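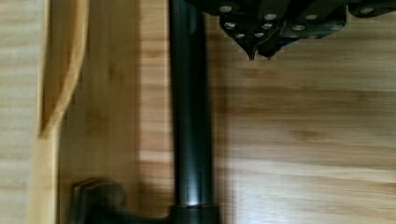 In September we moved into a smaller flat in Stiratcombe, and I have been putting the kitchen in order ever since. My husband would say that I have been moving the same jars from left to right. He may have a point, but I wanted to find out what we really use before I bought any more shelves.

My rule was simple. Everything we reach for before nine in the morning may stay on the counter, and the rest must ask for permission. The bread things won easily. We eat toast nearly every day, and in winter I warm buns in the small oven while the tea is brewing. I did try keeping the toaster in a cupboard, but after 2 mornings I was tired of lifting it.

The pitcher was more difficult. It takes a lot of room, and I still have no good place for it. For now it goes wherever there is a gap.
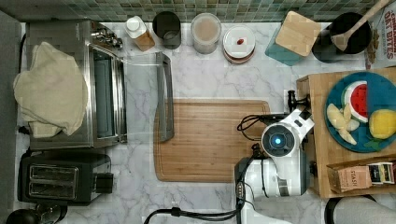
*The counter at fruit time, with the pitcher resting on its side.*

My friend Ikhsan Pillai told me to put the fruit on something raised, so that it does not fight with the chopping board for space. I was doubtful, but I like it very much now. The tea lives on the same tray – I can take a box without moving the plate.

Still to decide: the bowls at the back. They are pretty, but I must stretch over everything to get one, and I am not tall. Perhaps they will go on the low shelf by the window, where the cookery books are. The books could then move to the hall, if I can convince my husband that a hall needs books. I will write again when the shelf is cleared.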